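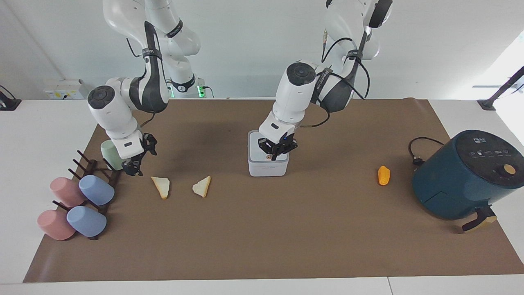

Escurridor Tarkach de madera oscura, con vasos de plástico en rosa, azul claro y verde pálido, sobre el mantel de papel marrón.

Escurridor de madera Tarkach
Ref. 3325
Disponible en tienda y por encargo

¡Hola! Soy Binta Haruna y llevo la tienda Prekdale, de menaje y cositas para la cocina. Las fichas las escribo yo, así que si alguna se alarga, ya sabéis a quién reñir.

Este escurridor entró en el catálogo en julio y desde entonces lo he tenido en casa, que es donde pruebo casi todo antes de recomendarlo. Es de madera marrón oscura, con sus listones y sus filas de palitos verticales, y los vasos se cuelgan boca abajo, cada uno en su palito. Se quedan un poco ladeados, con la boca mirando hacia un lado, y a mí me gusta así porque los cojo de un tirón sin tener que desencajar nada (los escurridores de alambre que tenía antes me sacaban de quicio con eso).

Lo uso sobre todo para los vasos de plástico de los niños. Pesan tan poco que en otros escurridores se me volcaban en cuanto metía un plato al lado, y aquí el palito los sujeta. También pongo platos de postre entre las filas, tazas de café y alguna tapa de táper. Lo que no pongo son sartenes ni ollas, para eso es mejor una rejilla grande. ¡Y las copas de tallo largo tampoco, que luego vienen los disgustos!

Los vasos

Son los Afolabi de plástico y se venden aparte, en paquetes de 2 del mismo color. Tenemos rosa, azul claro y verde pálido. Ojo con el rosa: de una remesa a otra el tono cambia un poquito, y hay vasos que tiran más a salmón. A mí me hace gracia la mezcla, pero si los queréis todos iguales, decídmelo en el pedido y os los busco de la misma caja.

El verde es mi debilidad. Lo tengo siempre de pie en la mesa para los lápices, así que por el escurridor pasa poco.

El mantel de papel

Papel marrón Drurnmont, en rollo, también aparte. Yo corto un trozo grande para la mesa blanca del obrador y encima hago de todo: seco, preparo meriendas, corto el pan de molde en triángulos... Cuando está hecho un cromo lo cambio y listo. Para debajo del escurridor conviene doblarlo en dos si vais a colgar los vasos chorreando.

Cómo lo cuido yo

Paño húmedo y a secar al aire, de pie, nunca pegado al radiador. Al lavavajillas no va, por favor. Le doy aceite para madera 3 veces al año y lo dejo descansar una noche entera antes de volver a usarlo. Si algún palito se afloja con el tiempo, una gota de cola blanca y un ratito de paciencia.

Preguntas que me llegan mucho

¿Viene montado? Sí, en una pieza, se saca de la caja y a la encimera.

¿Cabe en una cocina pequeña? El fondo de la mía es bastante justo y ahí sigue. Mide 45 cm de largo, sacad el metro antes de pedirlo.

¿Lo hay en madera clara? De momento no. Se lo he pedido a Tarkach y me han dicho que lo mirarán. Si os interesa, dejadme un mensaje y os apunto en la lista.

¿Se puede devolver? Claro, sin usar y en su caja. Si ya lo habéis estrenado y hay algún defecto, mandadme una foto y lo arreglamos.

Recogida en tienda o envío a domicilio. Los paquetes de vasos pueden ir en la misma caja que el escurridor, solo tenéis que añadirlos antes de cerrar el pedido.

Ficha actualizada: 2022-01-16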